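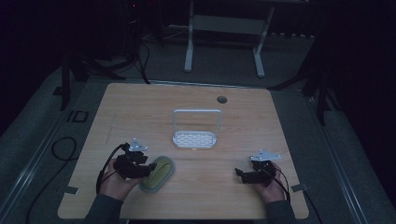 What is a scrub sponge made of? Most are a block of foam or cellulose, often with a rougher layer bonded to one face for scouring.

# Scrub sponge

A **scrub sponge** is a household cleaning tool used on dishes, sinks and counters. It belongs to a remarkably old family – people were washing with sea sponges in the ancient Mediterranean, and Homer has servants in the *Odyssey* wiping down tables with them!

## Materials

Natural sponges are the soft skeletons of sea animals. Cellulose sponges, made from wood pulp, swell when wet and stiffen as they dry. Polyurethane foam is cheaper and springs back quickly, and it now fills a huge share of supermarket shelves. The rough side is usually a web of synthetic fibers with a fine grit glued into it. Loofah, the dried inside of a climbing gourd, does the same job and can be grown in a warm garden. 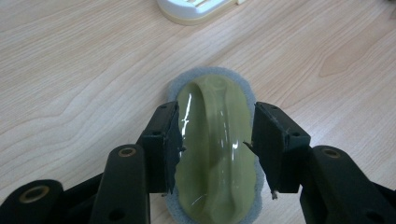 *Handheld scrubbing sponge on a wooden tabletop.*

## Care and storage

Sponges hold water in thousands of tiny pockets, and bacteria do very well there. Rinsing, squeezing and drying in moving air all slow them down. Sink caddies with slots or holes let water drain from beneath, while a sponge left flat in a puddle can stay damp overnight. Coarse pads can scratch nonstick pans and soft plastics.

## Collections

The Makowska collection in Pendeditz, begun by Stanisława Bielecka, holds 305 sponges, brushes and scourers. It is a wonderful place to see how inventive people have been about a dirty pot – 25 of the pieces are knotted from straw or horsehair.

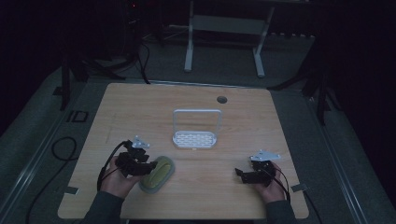
Bielecka's handwritten catalog sorts them by the job they did, so milk-can brushes sit beside bottle brushes whatever their age. A smaller group of loofahs is kept at Drilthorpe and goes on display each September.

## See also

- Dishcloth
- Steel wool
- Loofah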